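Ticket 3000 - Left gripper drops behind the leader arm on door tasks
Project: Larnport laundry
Opened by: Baltasar Moya
Assigned to: Bautista Paredes, Drestatbridge support
Status: Waiting on customer

Description

Hi Bautista, me again! Sorry for the long one. We're teaching the two-arm setup to load and unload a front loader, all by teleoperation, and I've got a problem with the left side that I can't shake. When I drive the left gripper in toward the door and hold it there, everything tracks fine for a bit, and then the follower arm starts lagging. I move my hand on the leader, nothing, nothing, and then it catches up all at once with a jump. On free-space moves (waving around, reaching over to the basket and back) I can't get it to happen at all. It only shows up once the fingers are pushing on something.

We have 112 demos recorded in Larnport so far and I've had to flag 50 of them for this. The right arm is clean in every one, which is what makes me think it's not the network. Salinas, our other site, runs the same build and doesn't have it, but they only do folding on a table, so they never lean on anything very hard. 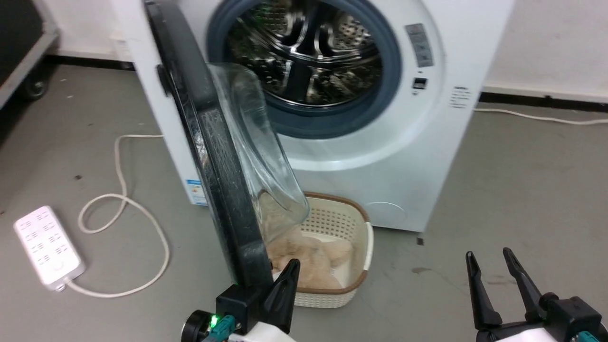
What I've tried, in order. Restarted the teleop session, no change. Restarted the whole machine, no change. Swapped the leader arms left for right, and the lag stayed with the left follower, so I'm calling my own controls innocent. Reseated the connectors on the left gripper and got a nice firm click out of the one I was suspicious of - then it lagged again on the second try. I also turned the speed limit way down in Canel and that made the jump smaller but the wait before it just as long.

Oh, and the command buffer in Canel is set to 256 on both sides. I didn't touch that, it came that way with the last update. Is that right? It sounds like a lot of old commands to be sitting on.

Comment from Bautista Paredes, 10:20

Thanks, this is a great write-up, and swapping the leaders saved me asking. I'm pretty sure I know where to look. When the follower meets resistance, Canel holds back new commands until the arm gets close to the last one it was given. If your left arm has a tighter force limit than the right, it never gets close, the buffer fills, and you get your wait and then your jump. Could you open the arm profile page and tell me if the force limit reads the same on both sides? Please don't change the buffer yet, I'd like to move one thing at a time.

Also, could you pull one bad demo and look at the wrist view next to the head view? I want to know if the fingers are still shifting a little during the wait or if they're dead still.

Comment from Baltasar Moya, 11:45

You called it, they don't match! Left is on "gentle" and right is on "standard." I have a feeling that was me, back in June, when we were doing the glassware and I didn't want to crush anything. I must have saved it to the profile instead of the session. Ugh.

On the video question, I went through three bad ones. During the wait the left fingers creep a tiny bit and then stop, and then comes the jump. I've attached a still from the wrist camera too so you can see how we come at the door. I go in low, with the basket parked right in front of the washer, and the teddy bear is our practice load. I like the bear because it's one big soft thing and I don't end up chasing socks when I'm trying to debug an arm. 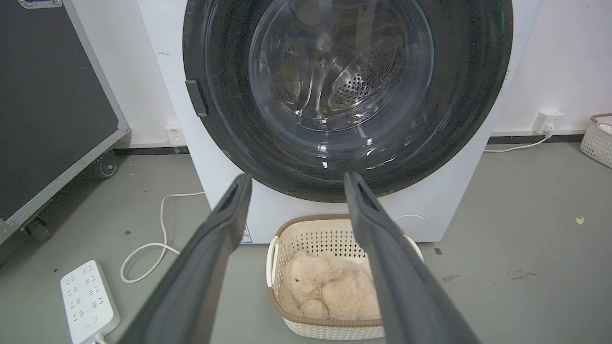

Suggested fix

Posted by Bautista Paredes, 13:10

1. Close the teleop session and put both arms in rest.
2. In Canel, open the left arm profile and set the force limit to "standard." Save to profile.
3. Set the buffer on both arms back to the default. The update did raise it, and I've opened a separate ticket on our end for that.
4. Run the short calibration on the left arm only.
5. Record ten door demos with the bear, holding against the door rim for a few seconds in each one.

If any of the ten lag, stop there and send me the log from that run.

Comment from Baltasar Moya, 15:30

Steps 1 to 4 done, calibration passed. I've got six of the ten recorded and no lag in any of them, and wow, the left arm feels like a different arm. I'd gotten so used to waiting for it that I keep overshooting - two of the six are ugly for that reason and I'll redo them.

One question while I finish up. Can the flagged demos be rescued by trimming out the wait, or do I toss them? I'd rather not feed the policy a bunch of jumps, but that's a lot of my evenings in there. Will send the last four when they're in.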